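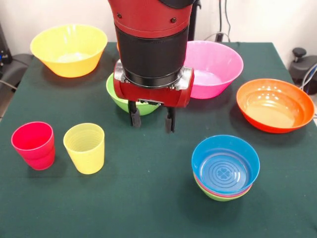 Figure 5. Arm at the hover position over the tableware layout, fingers open.

Section 5: When the arm stops above the table and will not come down

Of all the faults you are likely to meet with the Kasis table-clearing cell, this is the one we get the most calls about, so we have given it a section of its own. Please read it through once before you touch anything. It takes a few minutes, and it may well save you a cracked bowl or a pinched hand.

What you will notice

The arm moves out over the table, opens its fingers, and then simply stays there in the air with the fingers pointing down. There is no bang and no alarm tone. The pendant shows code 568 (descent refused), and the Resume button is greyed out. If you leave it alone it will wait like that for as long as you let it.

Code 568 means the controller was not happy with the height it worked out for the next pick. It compares the height it expects with the height it measures, and if the two don't agree it will not lower the gripper. Nested bowls are the usual culprit. A stack with a blue bowl on top and others showing only as thin bands underneath can be read as one deep bowl, or as a shallow one floating above the cloth, and neither answer is much use to a gripper.

CAUTION: A stopped arm is still a powered arm. While code 568 is showing, the motors are holding position and the arm can move again without warning if the fault is cleared from another station. Do not reach under the gripper, even to nudge a cup out of the way, until you have finished step 2.

Clearing the fault

1. Press the red stop button on the pendant. Wait for the motor light to go out. You may hear a soft clunk from the brakes, and that is quite normal.

2. Turn the key switch to Hold and take the key out. Put it in your pocket. Please don't leave it on the edge of the table – we have all done it, and it always ends up on the floor behind the cell.

3. Look at the fingers from the side, with your hands well back. They should be open and clear of everything. If either finger is touching a bowl or a cup, skip the remaining steps and go to "If the fingers are in contact", further down.

4. Write down what was on the table and where, or make a quick sketch. This sounds fussy, but once the pieces have been moved there is no way of working out what confused the height check, and the service desk at Irnport will ask you for it.

5. Remove the piece closest to the gripper first, sliding it out sideways along the cloth. Don't lift it straight up, as the fingers hang lower than most people judge by eye.

6. Separate any nested bowls and set them out singly. If you want to keep a stack in the layout, make sure the bowls are sitting level inside one another and then register the stack again from the Pieces menu.

7. Smooth the cloth towards yourself with the flat of your hand. Faint wrinkles do no harm. A proper fold can lift a light cup enough to spoil the reading.

8. Put the key back in, turn it to Slow, and step outside the marked floor line before you release the stop button.

9. Press Home. The arm should rise first and then travel. If it travels before it rises, press stop right away and call us.

10. Run a single pick on one upright cup in Slow. If that goes well you can return the key to Run and carry on with your day.

NOTE: See-through pieces, such as a pale yellow cup, reflect less evenly than solid ones and may set off code 568 on their own. Try moving the piece a hand's width from where it stood and running the height check again. If the fault follows the cup and not the spot, register the cup as a Clear piece.

NOTE: Shiny bowls can do something similar under strong overhead lights. If you see bright highlights on the inside of a bowl, shift it until they soften, or turn off the nearest lamp if your room allows it.

If the fingers are in contact

Leave the power off and do not press Home. The arm's first move may not be the one you expect, and a plastic bowl gripped by the rim can let go suddenly. Two people are needed from here on, one to support the arm from the side and one to work the brake release. Hold the release for 2 seconds at a time, no longer, and let the arm settle between presses. Once there is clear air under both fingertips, start again from step 3.

Afterwards, look over the dark pads on the fingertips. A pad that has been dragged across a rim can peel at the corner, and a peeling pad will drop things later on.

A word about the March fault

Some of you will remember the trouble at the Kanaujia training kitchen in March, when a cell running the older Oken controller software cleared code 568 by itself and came down on a stack while the operator was tidying the cups. Her hand was bruised, thankfully nothing worse. Manju Yadav and Mohit Chaudhary went through the logs and found that the older software counted 5 refused descents and then accepted whatever height it had measured last. That behaviour has been removed. If your pendant still offers "Auto retry" in the Safety menu, you have the older software, and we ask that you keep the key in Slow until it has been updated.

Akash Lodhi looks after the updates and can usually do yours over the phone. Have the sketch from step 4 handy if the fault has come up more than once, along with the serial number from the inside of the cabinet door.

Section revised June 2025, P. Uniyal. Checked by J. Rastogi.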